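Section 2. Planning and Budgeting Before You Order

Welcome, and please read this section before you fill in an order form, even if you are eager to get going (we understand!). A little time with a tape measure and a calculator will save you a good deal of bother when the crates arrive.

1. Decide what the station will handle. A shop that only flattens and folds T-shirts can start with the basic Asow two-arm station. If you also handle sheets or bath towels, price the wide table now, as it is harder to add later.

2. Measure your floor space and your doorways, and write both down on the planning sheet.

3. Work out the starting cost. The Asow base and mounting kit is $3,677, and the arms are quoted separately by Trado, our sales partner.

Note: Grippers are sold singly. You will need 2 for each station, and we do suggest a spare.

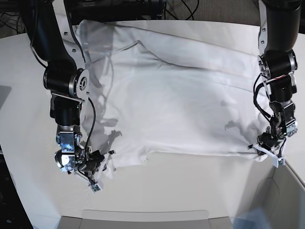 4. Set aside money for the parts that wear. Fingertips with sensor pads meet the cloth and the tabletop all day long, so please treat them as supplies, much as you would needles for a sewing machine. A Zaria fingertip set is $251, and busy shops like to keep one on the shelf.

5. Choose your tabletop. Plain white is our standard and is included in the kit. If most of your laundry is white, ask for the Tak gray top at no extra charge – our own testers are rather fond of it.

6. Add training. The on-site visit is $991 and covers everyone on one shift.

Caution: Do not order arms before your electrician has looked over the room. Trado cannot take back arms once the crates have been opened.

7. Send the finished planning sheet to Trado with your order form, and keep a copy for the installer.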